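Dridholm Rooms: Bedding and Floor Care
Gallery 5 - Printed bedding, Room 114
Compiled by Bezawit Chala
Last revised November 1, 2018

The Dridholm galleries cover one type of room or one type of bedding at a time. Gallery 4 dealt with plain white sets. The present page covers printed sets on a bed with a closed base and white bedding underneath, together with the waste bin and floor of the same room. Terms are those of the house sheet: "top layer" means the duvet or comforter in its cover, "under layer" means everything white between the top layer and the mattress, and "drop" means the length of top layer hanging below the upper edge of the base.

The pictures are not in working order. For working order see the house sheet, section 2.

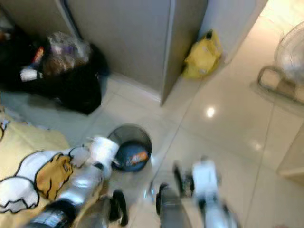
Mesh bin with a blue liner, on a tiled floor. Black refuse bag at the foot of the wall.

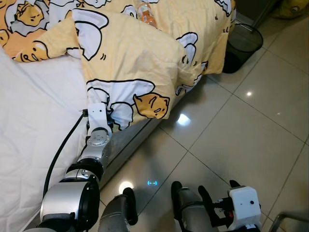 Pillow in the egg-print case, lying across the bed and partly over the side. White quilted under layer to the left.
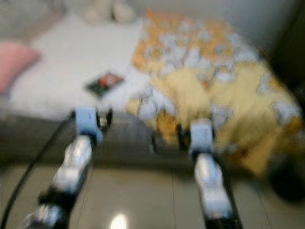 White sheet with a small, dark green book or magazine on it. Pink pillow at the head of the bed.
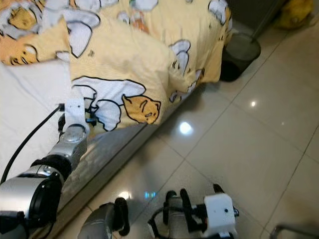 Egg-print top layer over the side of the bed, with the grey base panel below.

Drop is the measurement most often queried by new starters, and the house sheet gives it only for plain sets. On a closed base the top layer should end clear of the floor along its whole length, with the same drop on both long sides. Measure at the head, at the middle and at the foot, with the tape held against the panel. A printed set makes the check quicker, as the outlines act as a rule: on the last picture the big white shapes with their thick black outlines can be followed over the edge of the bed, and a set that has been pulled askew will show one shape riding higher than its neighbour. Pull from the hem when correcting. Pulling from the middle of the cover moves the cover and leaves the filling where it was, and the corners then have to be refilled.

Filling. The Bouchard duvets have a tie at each corner. The older Brollus ones have none, and the filling travels towards the foot within a few nights. For these, fold the filling in thirds, feed it to the head end first, grip both head corners through the cover and shake. Fasten the foot opening last. Do not use pins.

Orientation. Prints with faces are laid so that most of the faces read upright from the foot of the bed. Where the print is scattered in all directions, use the care label as the guide: label to the foot, left-hand side. Pillowcases follow the same rule, open end away from the door.

Under layer. The protector goes on before the sheet and is smoothed from the centre outwards. Creases left in a protector come through a thin sheet and cannot be got out from above. Anything lying on the sheet is moved to the desk before the top layer is drawn up, and goes back afterwards.

Washing. Printed covers are turned inside out, closed, and washed apart from the white under layer. Nattawut Thammasiri keeps the laundry log and has followed a batch of yellow covers since May. His note on the batch reads: "Black outlines still sharp. Yellow slightly paler on the fold lines. Seams sound." The covers are to be reviewed again at 100 washes, and any that have thinned at the hem will be cut down for pillowcases. Rusudo liquid is used for printed sets and powder for white ones. The two should not be mixed in one drum.

Bins and floor. Liners are changed before the floor is done. The liner should be folded over the rim far enough to hold when something heavy is dropped in, and the spare is kept flat beneath the one in use. Full bags are tied and taken out before bedding is spread, so that nothing clean has to be carried past them. Tiles are swept from the window side towards the door, then mopped with clear water. Leave the strip along the bed base until last and do it with a hand cloth, as a wet mop marks the panel.

Stock reference for the yellow printed set: 349. Double covers and single pillowcases are listed separately under the same number.

Next gallery: fitted sheets on deep mattresses.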